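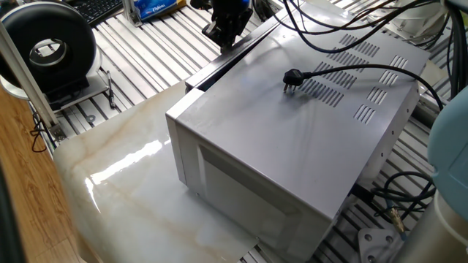
Futano Recording Cell

Single-arm station for gathering manipulation demonstrations with full-size household appliances. Supplied by Kevov.

Bench: slotted aluminium extrusion, open for clamps and brackets
End effector: black gripper with metal fingers
View: fixed camera on the workspace
Typical items: microwave ovens, power plugs, loose cable

Each demonstration is saved as one episode – joint positions, gripper state and video on a shared clock. The standard task set has 41 tasks, 6 of them with plugs and cords.

Lead time is three weeks. Orders and spares: Liudmyla Maksymiv, Kevov.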